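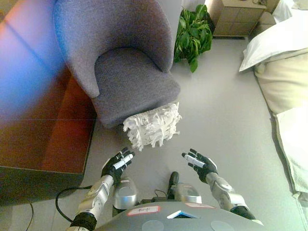
Practical Robotics, second project block
Handout 2: Teleoperated pickup in a furnished room
Course notes by Hryhorii Kobzar. Lab exercises prepared together with Nazar Kravchuk.

Please read this handout before you come to the lab. It covers the task, the way we record it, and the report which every group must submit. Handout 1 (safety and start-up) stays valid and I do not repeat it.

1. The task

The robot starts on the carpet in front of the armchair, with both hands raised and open. The object is the bundle of shredded white paper on the floor by the seat. The operator must bring both hands to the bundle, close them from the left and the right side, lift it, and hold it above the seat cushion for the time of one slow breath. Then the bundle is put down on the cushion and the hands are opened again.

We call our humanoid Moto. The name was chosen by the students of the first project block and it remained. In the logs you will find it in the field "unit", so please do not change it.

2. Why paper strips

In the block before this one we used a foam cube. A foam cube forgives a lot. If one hand comes too early, the cube moves a little and the other hand still catches it. Shredded paper behaves differently. It has no firm surface, it gives way under the fingers, and a part of it can stay behind on the floor when the rest is already in the air. The outer shape also tells you little about where the inside is dense.

From this follow some practical points:

– The palms should face each other before the hands go down. To turn the wrists late, when the fingers are already between the strips, usually pulls the bundle apart.
– The closing movement must be equal on both sides. Watch the gap on the left and the gap on the right, and stop if one of them is gone.
– Do not press until the shape stops changing. With paper it does not stop changing.
– Lift straight up first. Only then move toward the chair.

3. The room

The furniture is a part of the exercise. The armchair has a high, rounded back which comes around both sides of the seat, so the cushion can be reached comfortably only from the front. On the left you have the table, on the right the bed with a duvet that hangs down at the side. The forearms need more width than beginners expect, especially at the elbows, and the head camera does not show the elbows in every posture.

There are cables on the carpet at the left. Before each attempt the second person in the group walks around the robot and checks that the feet are free. This check is written in the log, with initials.

Light is also a topic. The polished tabletop gives a strong bluish glare, and the lower part of the duvet can become so bright that the folds disappear. White paper on pale carpet is already a difficult case for segmentation. If your group uses the Skenusar scripts for this, set the exposure by hand and note the value. Automatic exposure will change when the head turns to the bed, and then your mask changes together with it.

4. Recording

One attempt is one file. Start the recording when both hands are in the start pose and stop it when they are open again over the cushion. A failed attempt is also a file, and I ask you to keep it. The reference set from last January has 1,343 attempts, and the failed ones are the part that students use the most.

Each file must not be longer than 300 seconds. If you need more time, open the hands, return to the start pose and begin a new attempt.

Name the files with group letter, attempt number and operator initials. Copy them to the Durside drive before you leave the lab. Files on the local computer are deleted at night.

5. Report

The report has two pages. Describe one good attempt and one failed attempt in your own words, with the moment in the file where the difference becomes visible. Plots of joint torque are welcome, but a plot without a sentence that explains it will not be counted.

Submission is until 4th July, by the course page. Late reports are accepted only after you have written to Nazar Kravchuk.

Reading for the next lab: Ostapchuk lecture script, the chapter on bimanual grasping, without the proofs. We will need the notation for the contact frames, so please bring it printed or on a tablet.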